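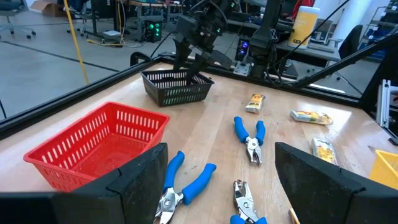 Fongchan Tanasarn
Manipulation and controls, bench lead

June
By Fongchan Tanasarn

Search notebook Search Clear All entries Tags

This site uses cookies to keep you signed in and remember your filters. Accept Manage

Bench clearing, Hito policy, continued from the previous entry.

Setup carried over. Two arms facing across the wood top, baskets by color, loose items placed by hand between runs. Rule for the session: tools to red, packaged food to yellow, anything the classifier won't commit on goes to black. The rule is in the task file, and Drahomíra has a copy taped inside her own notebook, where it has already been corrected in pen. I have moved her correction into the file. The correction is that a sponge counts as a tool. I had it as undecided.

Purpose, restated so I stop drifting: Rusnák asked whether a pair of arms could do end-of-shift clearing on their assembly benches. Their benches get hand tools, food wrappers, wipes and the odd part left on them, and somebody spends the last stretch of the shift putting it all where it belongs. They don't care about speed much. They care that a tool ends up in the tool bin and that no tool goes home in the trash. So the measure for this round is wrong-basket placements first, drops second, time last.

Pliers. Three pairs down at the start, blue rubber grips, all the same pattern, thrown down at whatever angle. I deliberately didn't square them up. The policy wants to take them at the pivot, and with the handles spread that is the correct place: the mass is close to the pads and the handles don't swing much. Trouble comes when a jaw points at the gripper. The shiny metal blows out in the wrist view under the overheads, the pivot estimate slides toward the tip, and the fingers close on the jaws. It will lift from there. It will also rotate on the way up, and then the handles arrive at the basket first and catch the rim.

Tried: lowering exposure on the wrist camera. Jaws came back, wood went dark, packets on the shadow side got missed. Put it back.

Tried: rotating the approach so the wrist comes in from the handle side. Better. Costs a regrasp when the handles face the basket wall, but I will take a regrasp over a snagged handle.

Not tried: matte tape on the glossy part of the tabletop. Drahomíra wants to do it. My objection is that Rusnák's benches won't have tape on them, and if we need it here I want to know that we need it. Agreed to leave the top alone until the approach change has had a proper run.

Packets. The small snack packages are easy lying flat on open wood and hard standing up. Standing, the pads touch one face before the other and push the packet over, after which the planner is reaching for an object that is no longer in that pose. Rondard (the planner, for anyone reading this who came from the controls side) does replan, but it waits for the arm to retract first. That retract is where the time goes. Left a note in the Rondard tracker asking for a partial retract option. Until then the workaround is a slow close with a force threshold, which I set low enough that the packet tips into the second pad. Crude. Works on the light ones. I don't expect it to carry over to anything with a liquid in it.

Crush check: opened every packet handled in the slow-close runs and looked at the contents. Crumbs in one. Could have been crumbs before. Need to weigh in a control packet that the gripper never touches; forgot to do this at the start, so the crush result is worth nothing for this session.
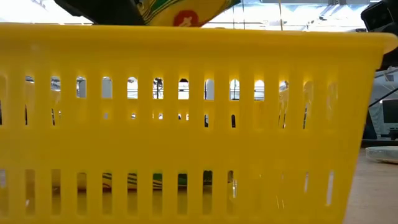 Side camera, package going over the yellow basket rim.

Release height. Larger packages are let go with the lower edge just clear of the rim, and the open question is whether to go deeper. Arguments for deeper: less bounce, item lands where intended. Against: the gripper body is wider than the item and has to clear the basket walls, and if something is already sitting in the bottom the fingers press on it. The side camera helps more than I expected here. You can make out printed color through the lower slots, in strips, enough to tell that there is something on the basket floor. It is not enough to say what it is or how high it stands. I would like an occupied/empty flag from that view and nothing fancier. The background in that camera is badly overexposed, but the slots still read, so I don't plan to fuss with it.

One placement logged as "successful" by the script when the package had landed on the rim and then gone in as the arm backed off. The script only checks that the item has left the table. I count that one as a fault. Changed the script to look for the item inside the basket footprint after the arm is home. Drahomíra says the old results need to be rerun with the new check. She is right and I am not looking forward to it.

Pads. The Esitz pads are holding up on rubber grips and metal. On film wrappers they slip when the wrapper is glossy and underfilled. A thinner, softer pad would grip the film better and would tear on pliers jaws by the end of a morning. Swapping pads between item types is out, Rusnák won't have a tool changer on a clearing station. Possible middle course: leave the main face as is and put a soft strip along the edge, use the edge for film only. Asked Drahomíra to cut 2 sets. She wants 3 so there is a spare per arm plus one to ruin on purpose. Fine, 3.

Two-arm conflicts. Hito plans each arm with a shared occupancy map, and the map is conservative. If one arm is reaching into a basket, the other treats the basket and a good margin around it as closed. Sensible for safety, hopeless for throughput when the tools all go to the same basket. What we saw repeatedly: one arm picks pliers, goes to red; the other picks pliers, then holds position over the table until the first has left. Holding is fine as behavior. The problem is the grip relaxing during the hold. Controller drops to idle force after a timeout meant for a different job. Pliers sagged in the fingers and then the placement was off. Timeout disabled for held objects. Need to confirm that this doesn't cook the finger motors on a long hold; put a temperature log on both grippers before the next long run.

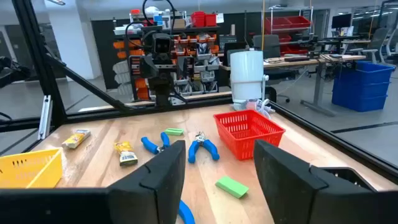
Item separation is still the main thing between us and a usable answer for Rusnák. The grasp planner works on one object at a time and assumes that it can get the pads down on both sides without touching a neighbor. On a real bench this is rarely so. I mixed the layout with this in mind, and the sponge lying just above the left pair of pliers is the case I keep coming back to: the segmentation splits the two without trouble, green against blue grips, but the pad width eats most of the room, and the planner either rejects the grasp or brings the sponge along. The larger sponge, with more wood around it, is picked with no complaint. Same material presumably, same color, so I am comfortable blaming clearance. Drahomíra suggested nudging: push the sponge away with a closed gripper, then look again. I was against it on principle (moving things you haven't identified) but for soft items the risk is low. Will allow nudging for anything classed soft, prohibited for tools.

Squeeze packet. Classed as food, goes to yellow, no argument from the classifier. Grasp is another matter, it leans and the contents move when the pads close. Picked with the slow close, held low, no leak. I wouldn't put this in front of the customer yet.

Scuffs and stains on the tabletop produced a few phantom detections at low confidence. They never reach a grasp, because the depth check throws them out, but each one costs a look. Raised the detection threshold slightly. Then a packet on a dark patch of wood went missing from the list. Lowered it again. Leaving it where it was; the extra looks are cheaper than a missed item.

Where this leaves the question from Rusnák. Can the arms clear a bench: yes, if the items are known, the pile is one layer deep and nobody minds waiting. Can they be left to do it after the last person has gone: no. The two reasons are the rim catches and the crowded grasps, and of those I think only the first is close to fixed. A person does this job with one hand while talking to somebody else. That comparison isn't fair to the arms but it is the one the customer will make, standing there.

Drahomíra's view is less gloomy. Her point is that the wrong-basket faults were few, that wrong basket was the measure we agreed on, and that I am grading on time after saying time came last. Noted. She also wants it on record that the faults we did get came from the classifier calling a folded wipe "packaged food," which is a labeling fix and needs no new hardware. Also noted — and the wipe images go to labeling before anything else does.

Rusnák's person on the phone asked if it would do cables as well. Said no. Didn't elaborate.

To do:
- control packet for the crush check, weighed before and after
- rerun old placements with the footprint check (Drahomíra has the list)
- soft edge strips on Esitz pads
- gripper temperature log, long hold, pliers in both grippers
- nudge behavior, soft class only, low speed
- chase Rondard tracker about partial retract
- ask Rusnák what their bins look like. We have been assuming open tops and nobody here has checked

Power-down as usual. Left gripper homed a little off on the second try, fine on the third. Watch it.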